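Minutes of the April meeting of the residents' association, Skivness Court

Present: Agathe Royer (chair), Igor Sokol (minutes), and residents of 14 apartments. The manager from Dernonex joined by phone for points 2 and 3.
Apologies: the two families from the ground floor, and the owner of the shop.

The meeting was opened at 6:40 p.m. in the common room.

1. Minutes of the last meeting

The minutes were read. One correction was asked: under the point about bicycles, it should say "the back stairs" and not "the front stairs". With this change the minutes were accepted.

2. Heating and hot water

Agathe reported that the hot water on the upper two floors is still slow in the morning. The manager explained that the circulation pump was checked in the winter and that it works, but the valve on the return pipe is old and does not open fully. Dernonex has received an offer of $976 for the new valve, with work included. The water must be closed for one morning.

Several residents asked if it is possible to do this work together with the yearly cleaning of the boiler, so that the water is closed only one time. The manager will ask the plumber. He could not promise it, as the boiler is cleaned by a different firm.

The resident of apartment 9 said that her radiator makes a knocking noise at night. She was advised to let the air out first. Igor has a key for this and will lend it.

Decision: the offer for the valve is accepted. 12 in favor, none against, two did not vote.

3. Cleaning of the stairs

The contract with Ratanaporn ends in summer. The firm has offered to continue for one more year at $545 per month. The present price is lower by $40, and there was a long discussion about it.

Some residents are satisfied with the cleaning and think the increase is normal. Others said that the windows on the landings were not washed since autumn, although this is written in the contract. The manager was not sure if the windows are written there, and he looked for the contract while we waited. He found that windows are included twice a year, "inside only".

Agathe proposed to accept the new price on condition that the first window cleaning is done before June. The resident of apartment 3 wanted to ask for offers from other firms also. It was agreed to do both: Agathe writes to Ratanaporn with the condition, and the manager collects two other offers for comparison. The vote is moved to the next meeting.

The manager left the call at this point. He was thanked.

4. Garden and yard

The hedge on the side of Futstead Road has grown over the sidewalk and the city has sent a letter. It must be cut back to the line of the fence. Four residents will do it together on a morning in the second half of the month. Gloves and one long ladder are available in the shed. A second ladder would be welcome.

The old bench near the gate was discussed again. The seat is good but one leg is rotten. Igor thinks it can be repaired with a new piece of wood. The resident of apartment 11 would prefer a new bench, in the same place but turned to the sun. No decision was taken. Igor will try the repair first and show the result.

It was asked that people do not feed the pigeons from the balconies.

5. Front door and mailboxes

The front door closes too hard and wakes up the people who live next to it. Igor has adjusted the closer two times. After some weeks the door is loud again, so he thinks the closer itself is worn. He will ask for the price of a new one and will bring it to the next meeting. Until then, residents are kindly asked to hold the door with the hand in the late evening.

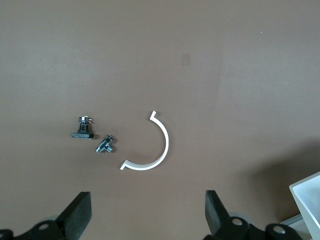 Three mailboxes have no name on them, and letters for these apartments are left on the radiator in the hall. This is not safe. Agathe will print new name labels, all in the same style, and residents should tell her how they wish their name to be written. Please do this in writing, as there were mistakes the last time.

The lock of mailbox 6 is difficult to turn. The owner will change it at his own cost.

6. Use of the common room

The room was booked 76 times in the past year, most often for children's birthdays and for the sewing group. The rules are still the same: the person who books the room also cleans it and takes the trash away. In two cases the trash was left in the kitchen - the persons have been spoken to and there is nothing more to say about it.

The sewing group asked if they can keep one cupboard for their things. Agreed, the left one, if the plates are moved to the right one first.

It was also asked if the room can be used after 10 p.m. on holidays. The opinions were very different. Residents who live above the room said no. The rule stays as it is.

7. Other matters

- A gray child's scooter was found in the basement and is now in the shed.
- The light in the basement corridor goes off too early. Igor will set the timer for a longer time.
- The resident of apartment 2 is looking for someone to water her plants in July.
- The keys for the roof are again with Agathe.

8. Next meeting

The next meeting will be in the common room at 6:30 p.m. Agathe will send the date when the offers for the cleaning have arrived. Points for the agenda can be put in her mailbox.

The meeting was closed at 8:25 p.m.

Minutes written by Igor Sokol, read and approved by Agathe Royer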